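Toy basket

A toy basket is an open container for keeping small playthings, usually plastic, sometimes wicker or cloth. Found in homes, daycares, waiting rooms. Also called a toy bin or tidy basket, though a bin normally has solid sides and a lid.

Form

Most plastic ones are rectangular with rounded corners and a flat floor. Sides are often perforated, rows of small slots or holes. The openings save material, let dust and crumbs be shaken out, and make rinsing easier. White and pale gray are common, bright colors too. Thick walls hold up better when a child stands on the rim (frequent cause of cracks).

Contents

Whatever fits. Blocks, gears, pretend food, toy plates, cars. Gears and other small flat peices sink to the bottom and get found last. Sorted baskets hold one kind of toy each; mixed baskets hold everything and are emptied on the floor to find one thing.
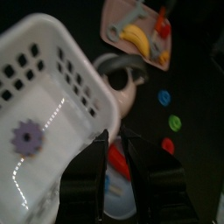

Hole size matters for sets with tiny parts. A gear wider than the slots stays put, pegs and axles may slip through. Some households line the floor with cloth for this reason, others keep the pegs in a jar.

Use in tidying

Usual method: basket goes down near the play area, toys go in, basket goes back on a low shelf. Play kitchens complicate it, as plates and food are often kept apart from building toys. Malou Snorradóttir's booklet on playroom storage, written for the Storkcombe daycare, recommends 2 baskets per table, one for parts and one for pretend food. Frøydis Magnusson of the Kvam toy library disagrees and prefers a single large one, emptied and re-sorted each November.

Toy library use

The Kvam library lends toys by the basket. It had 16 baskets at opening and later 114, of which 102 are in circulation, the rest kept back for spare parts. The Fluncombe branch uses the same system but with cloth bags for puzzels.

Cleaning

Warm water, dish soap, a soft brush for the holes. Dry upside down.

See also: Toy chest, Laundry basket, Play kitchen, Toy library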